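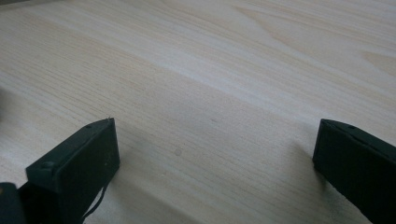 Vasanthi Liyanage reckons a cooler, brighter bulb would sort out my evening reading, and I'd like a second opinion before I buy a box of them. I'm 66 and do the household paperwork at the dining table after tea. There's one ceiling light behind my chair, with a warm-coloured globe in a frosted shade. By 8 pm I'm rubbing my eyes, and I've started holding bills up to the light. My glasses were checked in June. Is it the colour, the brightness or where the light is?

Asked by Chathurika Matubbar, Indale

khondokar_st

Get a desk lamp. My mum is 72 and got one from the op shop in Ikley. Works fine.

Nakedden Neil

I'd look at position first. If the ceiling light is behind you, your head and shoulders are throwing a shadow on whatever you're reading, and a brighter globe will only give you a darker shadow. Put a lamp on the table, on the opposite side from the hand you write with, with the shade low enough that you can't see the globe when you're sitting down. Leave the ceiling light on as well so the rest of the room isn't black.
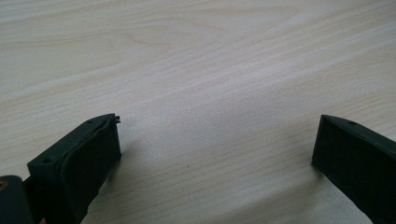 Colour is mostly down to taste. Cool white can make small grey print look a bit crisper, but plenty of people find it harsh at night, so buy one globe and live with it for a week. Check for glare while you're at it. A pale matte tabletop like this, with just soft grain in it and no strong reflections, is easy to read over. If yours is glass or high gloss, put down a plain cloth or a big desk blotter.

Check the label inside your shade before going up in wattage too. And if print still looks faint with a good lamp on it, go back to the optometrist and mention that it's worse in the evenings.

Chathurika Matubbar

Thanks both. My table is varnished and quite shiny, so I'll try a cloth tonight. I write left-handed, so the lamp will go on the right.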